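Filed under: Manipulation > Simulation > Evaluation and Benchmarks

Does a sim-only view filter hurt real rollouts? Results and a question

mtsoukalas
I've been working on the Prata kitchen tasks and want to check my reasoning before I write this up. The short version is that we generate demonstrations in simulation, train a policy, then run it on the bench in Brendwood. In April we started dropping simulated start states where the target was mostly hidden. The filter is simple: if less than half of the target's silhouette is visible in the head camera at step zero, the episode is thrown out.

We began with 2408 episodes. The filter removed 386 of them. Success in sim went up. Success on the bench went down, and most of the new failures were reaches that stopped short or went in too high.

My guess is that the policy never learned what to do when it can only see the top of something. On the bench that happens all the time because the counter is in the way.

gridlock_pete
How are you computing "visible"? If it's the segmentation mask against the full unoccluded silhouette, fine. If it's mask pixels over image pixels you're filtering by distance as much as by occlusion.

mtsoukalas
Mask against unoccluded silhouette, rendered separately with everything else hidden. Distance shouldn't matter.

Baskets are the worst category. With three in a row behind the counter you get the rims and some of the weave and that's it, and the instruction is just "left basket" or "middle basket." The bodies are identical apart from position. This is the kind of start state the filter throws away:

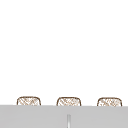
Stamatia Konstantinidis
I'd want to see this with the episode count held fixed. You took out 386 episodes and didn't put anything back, so the filtered policy also trained on less data. Sample 386 more that pass the filter, or drop 386 at random from the full set, and compare. Until then you have two changes and one result.

mtsoukalas
Fair. The random drop is cheap and I'll run it first. I don't expect it to explain the whole gap but I can't rule it out from what I have.

oolong
I disagree with the premise a bit. A start state with only the top of the target in view isn't a good demonstration if the scripted expert has privileged state. The expert knows the full pose. The policy doesn't. You're training it to reach for a point it has no evidence for, and it'll average over the possible depths. The filter is the right idea and your threshold is too strict. Try a quarter instead of half.

gridlock_pete
That argument only holds if object size varies. If the baskets are always the same asset at the same scale, the rim gives you most of the pose. Does Prata randomize scale?

mtsoukalas
Scale is fixed for baskets, randomized for bowls and jars. So by oolong's argument the filter should help with bowls and jars and hurt with baskets. I haven't split the results by category like that. I'll do it.

oolong
If they split that way I'll take back the part about baskets. I'd still drop the bowls.

r_halvard
We had something close to this at Jiltberg with drawers. We kept the hidden starts but let the expert raise the head camera before it reached. The policy picked that up from the demos without any extra loss term. It costs you 24 more steps per episode, so training was slower, and it did sometimes raise the camera when there was no need.

Stamatia Konstantinidis
That changes the task though. Comparing a policy that can look around with one that can't won't say anything about the filter.

r_halvard
Agreed, it's a fix and not an ablation. Mentioning it in case the goal is a working policy.

mtsoukalas
Both, eventually. Our head is locked on the bench for now, so camera motion has to wait.

Plan, then: random drop of 386, then the quarter threshold, then results by category for fixed and randomized scale. Each one gets 1000 sim rollouts and the same bench protocol as before. I'll post the numbers here, including the ones that don't go my way.

gridlock_pete
Use the same seeds for the sim rollouts across all of them. And log the height error at the first contact attempt. "Too high" is the interesting part and a success rate will hide it.

mtsoukalas
Seeds are already shared. Height error isn't logged, I'll add it tonight.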